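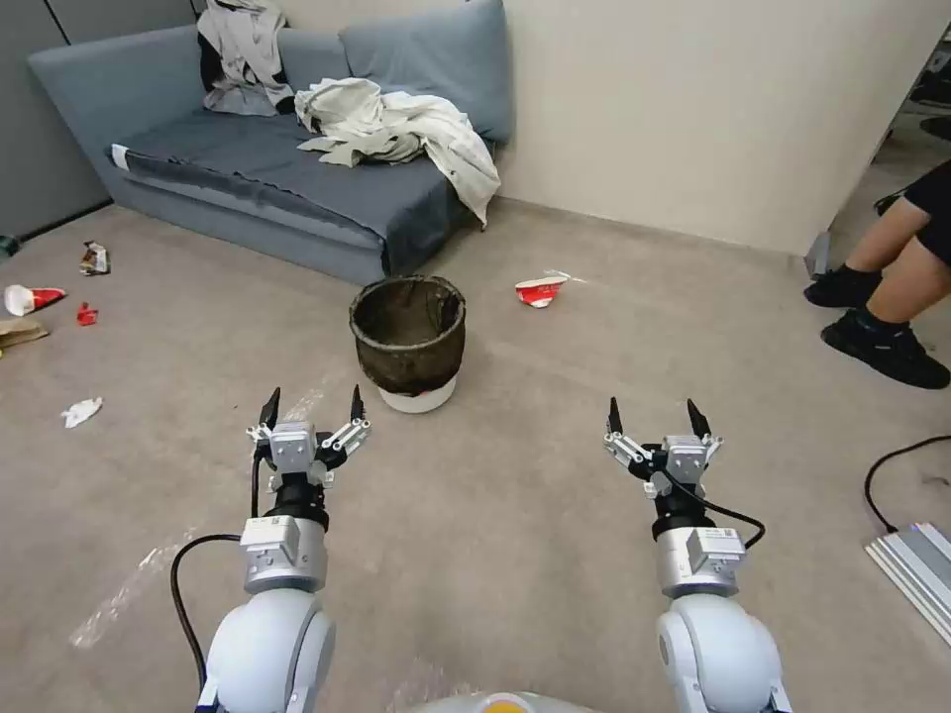 Will the cleaning staff at Banmont lose work when the tidying robots start?

All 87 cleaners keep their contracts and their present hours. The robots take over part of the floor work in the lounges, and the time this frees goes to jobs that have been waiting.

Banmont, 2019-12-29

Cleaning company Sirex will bring two-armed tidying robots into the staff lounges at the Banmont office park from February. The machines, called Winska and built by Nambiar, will pick up litter and clear clothing left on the seats before the cleaners come in to vacuum and wipe down.

Sirex has cleaned the offices and shared areas at Banmont under contract for nine years. The lounges are open day and night and are used by people from every company on the park. By the end of an evening there are often paper cups, wrappers and tissues on the carpet, and tops and jackets on the sofas. Picking these up by hand is the first job of the shift. It means a lot of bending, and it is the job most often named when cleaners report sore backs and knees.

"We asked our teams which part of the shift they would give away if they could, and this was what they told us," said Filipa Salgado, operations manager at Sirex. "They didn't ask for a robot. They asked for less bending down. We looked at longer grabbers, different bins and a change to the rota first, and we have kept the new bins."

How the work is shared

A Winska has two arms with a gripper on each. It works at floor and seat height and deals with one item at a time. Litter goes into the nearest bin. Clothing goes into a crate by the door, where a cleaner checks it and takes it to lost property. The robot does not empty pockets or open bags, and it leaves phones, keys, glasses and anything it can't recognise where they are. These are shown on a tablet carried by the cleaner on that floor, who decides what to do.

The robots will not vacuum, mop, clean kitchens or go into toilets. They will not be used in private offices.

Each machine is looked after by a trained member of the cleaning team, called a floor lead. The floor lead starts it, stays on the same floor while it runs and can stop it with a button on the body or from the tablet. Floor leads are paid at a higher grade for the whole shift, including the hours when no robot is running. The posts were offered first to cleaners already at Banmont, and no outside applicants were taken on. Training is done in paid time, and those who have not finished it by February will go on working as they do now until they have.

A slow start, on purpose

The first practice sessions showed that the robots are slower than a person. A cleaner can clear a lounge in a few minutes, and a Winska takes a good deal longer over the same room. Thin, clear plastic on carpet gave it the most trouble. Soft clothes in a heap were also hard, as the robot sometimes lifted two things together and had to put them down again.

"Clear film is difficult for the cameras and difficult for the fingers," said Balakrishnan Shetty, who leads the Winska project at Nambiar. "A flat strip on a carpet has very little edge to get hold of. We have changed how the gripper comes in from the side, and it does better, but the cleaners should still expect to find bits of it when they go round with the vacuum."

Because of this, the robots will be started earlier in the evening than the cleaners' shift, with only the floor leads on site. Sirex has moved the floor leads' start time forward by one hour and their finish time forward by the same amount. Three people asked not to change their hours for family reasons, and they have been given other duties at the same grade.

What happens to the time saved

Sirex and the Banmont site office have agreed a list of work for the freed hours. It includes the stairwell handrails, the inside of the lounge fridges, the ledges above the glass partitions and the deep cleaning of sofa fabric, which has so far been done only when a tenant complained. The list was drawn up with the cleaners and will be looked at again in the summer.

The agreement also says that the number of cleaning hours at Banmont will not be cut during the first year. Sirex will not use records from the robots to measure how fast individual cleaners work. Pictures taken by the machines are used to find and sort objects and are deleted at the end of each shift, apart from those that a floor lead marks as a fault report.

"People wanted that in writing, and I would have wanted it too," said Salgado. "Some of the team are keen and some are still doubtful. One of our longest-serving cleaners told me she'll believe in it when it can get a tissue out from behind a cushion. That has gone on the test list."

For people who use the lounges

Tenants do not need to do anything different. The lounges stay open while a robot is running, and anyone who comes in can sit down or walk past as usual. The robot stops moving its arms when a person comes close and starts again when they have moved away. A sign on the door will show when a session is under way. Clothing that has been taken to lost property can be collected from the main reception on weekdays, and it is kept for 500 hours before it is passed to a local clothing charity. Anyone who would like their things left alone overnight is asked to use the lockers.

A printed guide will go to 300 desks in the first two buildings in January. The remaining buildings will get theirs before the robots reach them. Cleaners can raise problems with their floor lead or with Filipa Salgado directly, and tenants should speak to the site office.

About Sirex

Sirex cleans and maintains offices, colleges and public buildings. It employs 500 people.

About Nambiar

Nambiar designs and builds indoor robots for cleaning and tidying work. Winska is its first two-armed machine.

Press contact: Filipa Salgado, Sirex operations office, Banmont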